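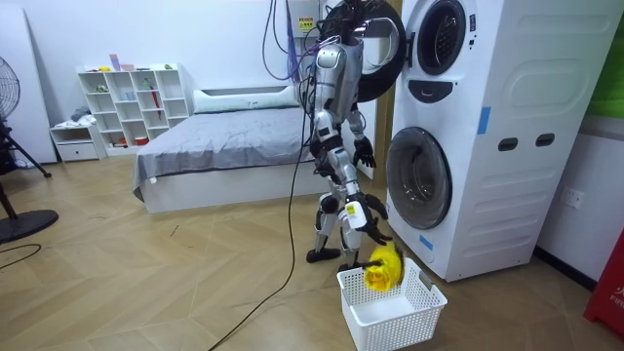
A humanoid robot lowers laundry into a basket beside a stacked washer-dryer.

Cirnby has published a code of practice for robots that handle household laundry, setting out how machines should be tested before they work in occupied homes. The code takes effect in November. 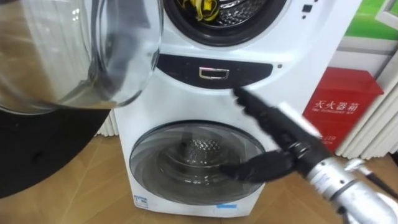 1 min read

Under the code, a robot must complete 300 supervised laundry cycles in a furnished test room. Contact with glass doors is permitted, but the arm must stop if resistance exceeds the limit declared by the manufacturer. Fire equipment and exits must stay within reach of staff at all times.

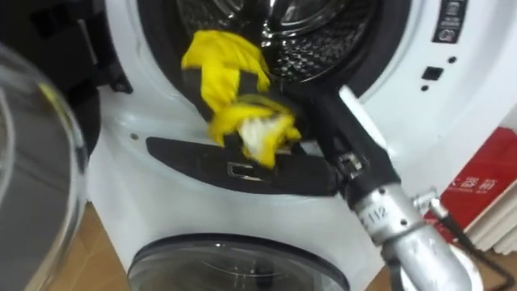

Word count: 162

Test sites will also be required to keep a written record of every dropped or trapped item - including items that a member of staff later removes by hand. Records must be held for 60 months and made available to inspectors on request.

The draft drew 25 written responses, among them submissions from Gridovach and Vatthorpe. Both asked for clearer wording on overhead cables and tethers, which now have a separate section.
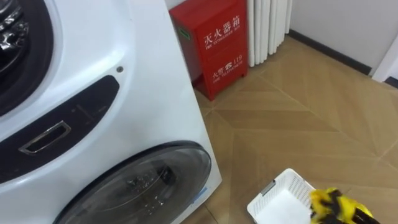
Baskets and other loose containers are covered in section seven. Operators must mark a clear floor area before each session, and no person may enter it while the arms are powered. The Fang test site will apply the code first, with other sites to follow.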